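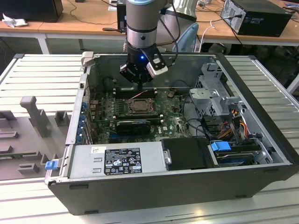 Plindport electronics recycler sets equipment budget for second robot bench

PLINDPORT, Wed 11 November

Ulline, the computer refurbishing and parts recovery company on the east side of Plindport, plans to spend up to $66,000 next year on a second robot bench for its teardown room, according to a purchasing plan the company shared with its suppliers this week.

The bench would sit beside the one already running and would be used for the same kind of work, mainly handling small parts inside desktop computers and on bare boards. Ulline takes in roughly 800 machines a month from school districts, clinics and county offices. Most of the sorting and nearly all of the disassembly is still done by hand.

The plan splits the money into three parts. The arm and its controller take up a little more than half. Grippers, cameras and cabling come next, and the rest is set aside for the table, parts fixtures and installation. Training is listed separately and comes out of the regular staff budget.
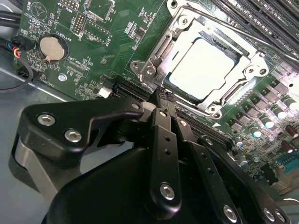

The gripper near the processor socket of a computer board at Ulline.

Two suppliers have been asked to bid. Ó Gríofa, which installed the first bench, is quoting on a matching arm. Dalum is quoting on a lighter model with a shorter reach and a lower price. Both bids are due before the end of November, and the company expects to choose one in the two weeks after that.

Ulline said in the plan that price will count for less than it did the first time. The first bench was bought on the lowest bid, and the company later paid extra for a second set of fingers, a replacement wrist cable and a longer service contract. This time bidders have to include 14 months of service and one full set of spare fingers in the quoted figure.

They also have to show that the gripper can work close to a processor socket without touching the parts next to it. The plan asks for a demonstration on boards from at least two computer makers. Layouts differ enough from one maker to the next that a fixture or a program made for one is not always useful for another.
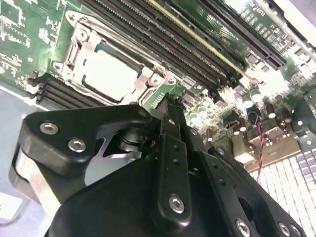

What the plan leaves out

There is no money in the plan for automatic loading. Staff will keep placing each case on the bench and taking it off again. Ulline looked at a conveyor in the spring and dropped it after the quote came in higher than the price of the arm.

Laptops are also left out. The company wants to see a year of results on desktops before it buys anything for thinner machines, where the screws are smaller and more of the parts are glued down.

The list of fixtures is short for the same reason. Ulline is budgeting for 13 molded trays, to be made locally, with blocks and slots for holding small parts next to the case.

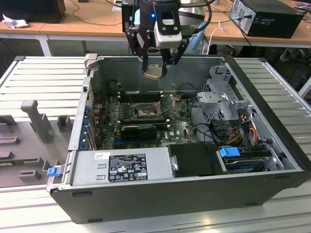 Each tray will be charged to the job it is made for, so the cost of handling one model of computer can be compared with the cost of another. The company has not been able to do that so far. Fixtures for the first bench were paid for out of general supplies, and the plan says their total cost is not known.

No jobs are to be cut under the plan. The room would need one more person on the day shift once both benches are running, and that position is expected to be filled from inside the company.

If a bid is accepted on schedule, delivery would follow in the spring. The power supply to the teardown room has to be upgraded first, and that work is being paid for out of this year's building budget.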